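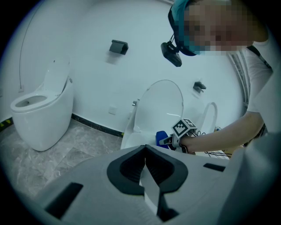

Public toilets. Again. Yes I know, I wrote about this in May and got 43 emails, most of them telling me to find a hobby.

But the one at the Ebihara Street shops is locked now. Has been for weeks. Sign on the door, no date on it, no phone number. So if you're down there with a toddler, or you're seventy, or you've just had a coffee, bad luck. Buy something at the bakery and hope they let you out the back.

I don't understand how we got here. A town of any size used to have a block near the park, one near the station, one by the beach if it had a beach. Ugly brick things. Cold. Spiders. You held your breath and got on with it. Nobody loved them but they were open, and you could plan a day out with my nan, who planned everything by them. She could of drawn you a map.

Now it's all "customer facilities". Meaning pay first. Four fifty for a flat white so you can use the loo, and then the flat white means you need another one an hour later. Great system for cafes I suppose. Not even great for them. Aoi Ueda runs the sandwich place on the corner and she gets walk-ins all day, goes through paper like you wouldn't believe, and she's the one cleaning it at close. Why is that her job? She pays rates same as everyone.

The council answer is always money. Cleaning, vandalism, insurance. Fine. They spent on new banners for the main street though, 600 metres of them, flapping away. I'd swap every banner for one clean cubicle with a hook on the door. A hook! Where am I meant to put my bag.

And people do stay home, that's the bit that gets me. Davoud Sharifi from my walking group drives for a living and knows which servos will let him in and which ones say it's broken. He's dropped 2 suburbs off his run over it. My neighbour with Crohn's doesn't go to the market any more. She used to go every week. You won't find her in any survey becuase she isn't there to be surveyed.

Don't tell me there's an app. I've seen the app. It had me walking 800 metres to a locked gate.

What I want is boring. Open from early till the last bus. Hours on the door, and a number that a person answers. Somewhere to change a baby that isn't only in the ladies. Soap in the soap thing. If one has to shut for repairs, say when it's back, and leave another one open nearby while you're at it.

Anyway the budget submissions are open, form's at the library front desk or you can just write a letter. Mine's going in tomorrow. Keep it short, they skim.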